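Bedside cabinet

A bedside cabinet, also called a nightstand or night table, is a small piece of storage furniture placed next to a bed. It holds items needed during the night or on waking, such as a lamp, reading matter, a glass of water or medicine. The form is usually taller than it is wide, and its top is set close to the height of the mattress.

Types

The simplest type is an open table on legs with one drawer. A closed type places a cupboard under the drawer, with either a single door or a matching pair. A third type adds an open compartment at the top, enclosed by a back panel and low sides so that books can stand upright without falling behind the bed. The sides of this compartment may be solid boards or a row of slats.

Construction

In cabinets of the closed type, the doors are commonly built as a frame around a raised panel, a method that allows solid wood to swell and shrink with the seasons. The doors hang on metal hinges fixed to the cabinet sides. Drawer fronts may be left plain or cut with horizontal grooves, and a single knob is usual on narrow drawers. On wider ones a centered knob still serves if the runners are well fitted.

The lower cupboard is generally divided by one shelf. A fixed shelf is set into grooves in the sides and adds stiffness to the case. An adjustable shelf rests on pins pushed into small drilled holes — most makers supply extra rows of holes so that the height can be changed. Shelf pins should be seated fully before weight is placed on the shelf.

Regional production

In the workshops of Dundel, cabinets with slatted upper compartments became a standard product under the joiner Trilok Uniyal. His pattern book lists 2 case widths and 30 drawer fronts, most of them grooved. The Chaturvedi works later adopted the same patterns and at its height produced about 3000 cabinets a year. Production slowed each June, when damp air made it difficult to fit doors accurately.

Care

Wooden cabinets are dusted with a soft dry cloth. Grooved fronts collect dust along the lines and may be cleaned with a small brush. Hinge screws are tightened by hand, and doors that rub are adjusted at the hinge before any wood is removed.

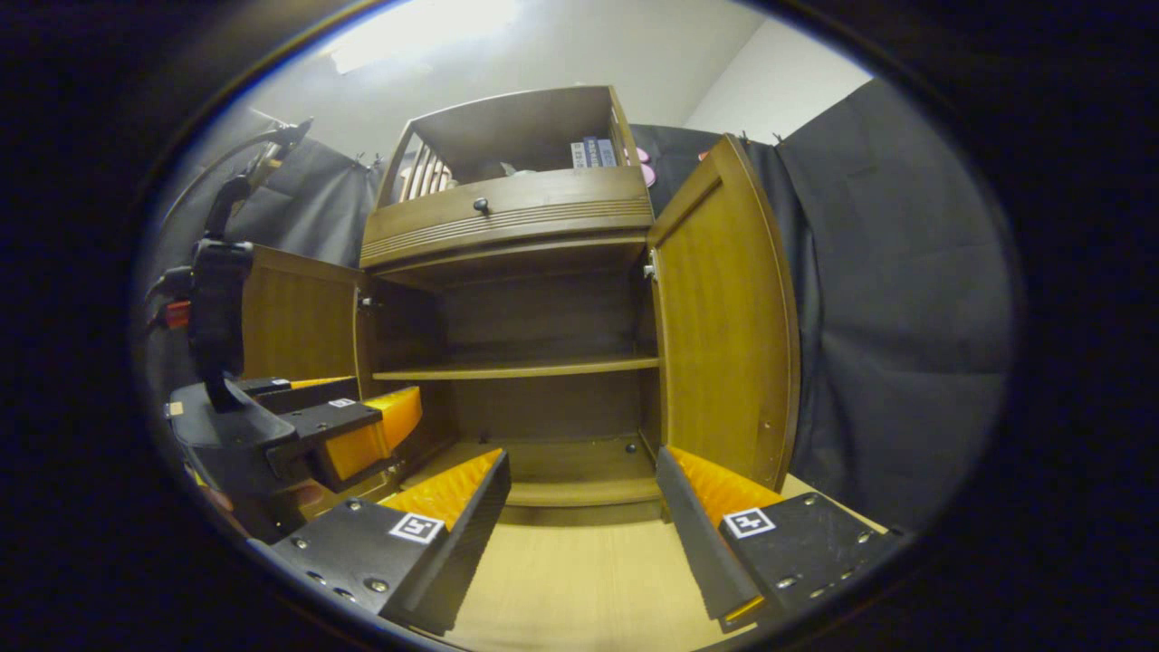 Cabinets with a finished back may also be used away from a wall, for example between two beds in a shared bedroom. Unfinished backs are normally left facing the wall.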